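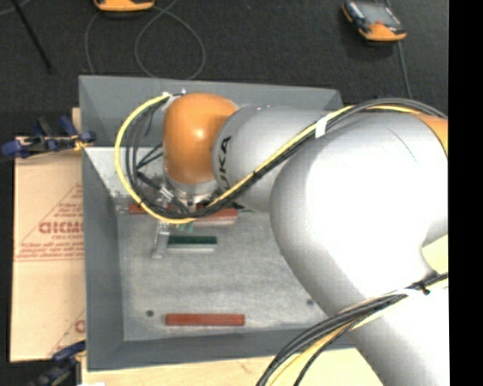 Baking soda and vinegar won't open your drain

Every tips page repeats this one, so I tried it on a slow kitchen sink. Lots of fizz. The sink drained at the same speed afterward. Mix the two together and most of what you have left is salty water, and I doubt salty water has ever moved a plug of bacon grease.

What did the job was a cup plunger and a wet rag stuffed in the overflow. If that fails, put a bucket under the trap and take it apart by hand. Mine had 4 bottle caps' worth of gray sludge in it and a piece of a sponge.

A few others I've stopped believing:

Coffee grounds "sharpen" disposal blades. Most disposals don't have blades to sharpen, and the grounds settle in the pipe.

Lemon peel cleans the disposal. It smells nice until Wednesday. Scrub the underside of the rubber flap with an old toothbrush and dish soap, power off at the breaker.

Boiling water melts everything. Maybe in metal pipe. With plastic pipe I'd stick to hot tap water.

Deirdre Fahy wrote in to say the fizz trick has worked in her bathroom for years. Could be, but she also pulls the hair out first, and I'd like to see her skip that part.

Strainer baskets are cheap. Buy one that fits and empty it in the trash.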